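Stock Rotation in the Dry Store: Revised Labeling Rules

The dry store at the Sturkden site moved to a single labeling scheme on 22nd January. The change applies to all decanted goods: flour, rice, dried beans, sugar and salt. Sealed goods in original packaging keep the supplier label and need no second one.

Each decanted container now carries two entries, the date of filling and the supplier's best-by date. The opening date used under the old scheme has been dropped. Benedikt Wegener compared the old log with the shelves and found 32 containers where the opening date and the filling date had been swapped, mostly in the flour bay. Shelf order is set by best-by date, with the earliest at the front. Where two containers share a date, the one filled first goes in front.

Topping up is no longer allowed. A container must be emptied, washed, and fully dried before new stock goes in. Residue from an earlier batch carries its age and any insect eggs into the next one, and the label then describes only part of the contents. Partial bags that do not fit are folded, clipped, and kept in the bin marked Remainders, under their own date.

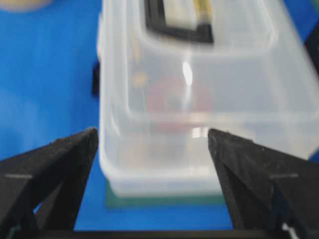
Does a clear container shorten the shelf life of flour?

Light has a small effect on white flour over the periods we store it. Heat and moisture matter far more, so keep the lid seated and the container away from the oven wall. Whole-grain flour contains more oil and goes in the cold room if it will be held longer than 3 months.

Humidity readings are taken at the door and at the back wall. The back wall reads higher in July, and rice and salt have been moved to the Aasen shelving on the inner side for that reason. Svetozár Hudec keeps the log and will replace the door sensor when the new Ratenon unit arrives. Until then, enter both readings by hand on the sheet inside the door.

Last updated: 22 hours ago

Subscribe to the Nanditz Kitchens newsletter. You can unsubscribe at any time.

Contact | © Nanditz Kitchens | Back to top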